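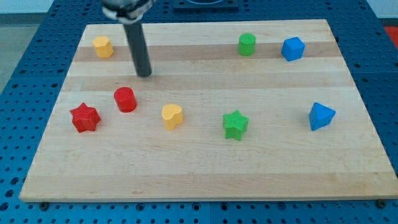 gable_end: The zoning code doesn't care whether you call it a lane, a drive or a parking aisle. If it serves more than six dwellings and the fire department has to use it, it gets reviewed as a private street. Norker will have the same problem on their next phase if they keep drawing it as an aisle.

Posted December 24, 2018

tworoddrain: Disagree, at least for the Runico site. The plat shows one lot. The units are condominium units, so there is no frontage requirement for each building, and the aisle is a common element. Our planning office accepted that in July without a variance.

gable_end: Accepted it at sketch plan or at final? Sketch plan comments are not binding here. I have had a sketch go through clean and then come back at final with a 20 foot clear width and a turnaround.

tworoddrain: Final. The 20 feet was in there from the start, though. That comes from the fire code and applies whatever the plat says.

setback_sam: Question from the cheap seats. I am looking at the Hsueh parcel, the long one behind the feed store. 167 feet wide at the road, narrows toward the creek. If it stays one lot, do I measure the side setback from each building or only from the outer property line?

gable_end: Outer line for the setback. Between buildings you have the separation distance, and that is a building code matter. Two different tables, two different reviewers. Check the fire rating on the facing walls before you fix the spacing, or you will be moving footings on paper twice.

setback_sam: OK. And the creek side?

gable_end: Buffer is measured from top of bank. Get the bank surveyed. The county GIS line is off by enough to matter on a narrow lot.

mudsill: Coming back to the first point. I did the drainage on a job with Voteck, same layout, one lot with row units and a shared drive. The street question turned out to be minor. What cost us was maintenance. The city would not take the storm pipe because it was under private paving, and the lender wanted to see a recorded maintenance agreement before closing. Ours took longer to write than the grading plan.

tworoddrain: Was the pipe sized for off-site flow?

mudsill: Yes, it picks up the uphill neighbor. That was our argument for making it public. They gave us an easement over the pipe and left the repairs with the association.

tworoddrain: Then I would have pushed harder. If it carries public water, the owner of the paving should not be the only one paying for it.

mudsill: We pushed. The answer was that we could route around the site at our own expense. Nearly 3000 feet of new pipe. We signed.

gable_end: Which is my point about calling things what they are. If that drive had been platted as a street with its own tract, the pipe would have been in a right of way and you would have had something to negotiate with.

tworoddrain: And lost two units to the wider section, plus sidewalk on both sides. On a tight site I would still take the aisle and write the agreement.

gable_end: Depends on the site. On the Hsueh parcel I don't think the wider section fits at all past the bend.

setback_sam: It doesn't. I drew it last night and the last building ends up in the creek buffer. Going with one lot. Does anyone have a maintenance agreement that got past a lender and can be shared?

mudsill: I can send ours with the exhibits taken out. Have your attorney look at the reserve section, the formula in it was specific to our unit count.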